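How to Clear and Reset a Catch-All Table

Posted May 17, 2020

Most homes have one table that collects everything. Mail lands there, then a shopping bag, then a charger, and within a week there is no room to put down a plate. This page explains how to clear a table like that and set it up so it stays usable. The method works on a dining table, a side table or a wide desk. Plan on 25 minutes for the first round. After that it takes 5 minutes in the evening.

What you need

One empty box or tray
One trash bag
A soft cloth, slightly damp
A dry cloth
A few twist ties or hook-and-loop strips for cables
Masking tape and a pen

Step 1. Take out the trash first

Go over the table once and pick up only what is going in the trash or recycling. Packaging strips, receipts, empty wrappers and torn envelopes all count. Don't stop to read anything. If a piece of paper might matter, put it in the empty box and keep going.

Product boxes are the usual sticking point. If something came in a cardboard box and has already been unpacked, flatten the box and recycle it. Keep a box only if you may need to return the item, and write the last return date on a piece of tape on the lid. When that date passes, the box goes.

Step 2. Deal with bags

Paper shopping bags stay on tables because they look like they are still holding something. Empty each one completely, check the bottom, and fold it flat. Keep as many as fit in one standing bag in a closet and recycle the rest. If a bag is waiting to go to someone else, hang it on the doorknob or set it by your shoes.

Step 3. Sort the cables

Unplug every charger from the wall before you start. Pulling on a knot while one end is plugged in can damage the connector. Lay the cables out straight, one at a time, and match each to its device. White cables are hard to tell apart, so wrap a bit of masking tape near the plug and write the device on it.

Coil each cable in loops as wide as your hand and fasten it with a tie. Don't wind it tightly around the charger block. Cables in daily use can stay on the table, at the back edge nearest the outlet. Everything else goes in a drawer. We tested a few cable boxes when we moved into the Brarnengate apartment. The Jekach box was fine but too short for a power strip, and a plain shoebox with a slot cut in each end did the same job.

Step 4. Move the drinks

Keep drinks and electronics on opposite ends of the table. Put the jug and mugs together at one end, and chargers and plugs at the other. A thermos jug is easy to knock over when it is nearly empty, so stand it well back from the edge with the handle turned to the side you pour from.

Bottled water can stand in a row against the wall if you drink it there. Keep out what you will use in a day or two and store the rest on the floor of the pantry.

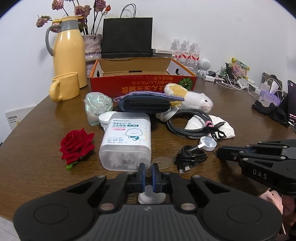 Step 5. Choose what stays on display

A table with nothing on it tends to fill up again faster than one with a few things in fixed spots. Pick one vase and one small figure or ornament and give each a place along the wall. Dried flowers are a good choice for a table that gets used, as there is no water to spill. They do shed, so give the vase a light shake over the trash bag before you put it back. Blow the dust off the petals with a hair dryer on the cool setting, held at arm's length.

Step 6. Wipe the surface

Wipe a glossy wood table with the damp cloth, going with the grain, and follow right away with the dry one. Skip spray cleaners with ammonia, which can dull the finish. For rings left by mugs we use a little Smits wax, rubbed in and left overnight. Fold the cloths and take them back to the kitchen when you finish.

Step 7. Empty the box

Now go through the box you filled in Step 1. Papers get filed or answered. Small items go back to their rooms. Anything you can't place in a minute goes in the Vullisden basket in our hall, or whatever you use for odds and ends, and that basket gets emptied on the first of the month. We skipped it in March and ended up with two baskets.

For the evening round, repeat Steps 1 and 2, carry the mugs to the sink, and coil any cable that isn't charging something.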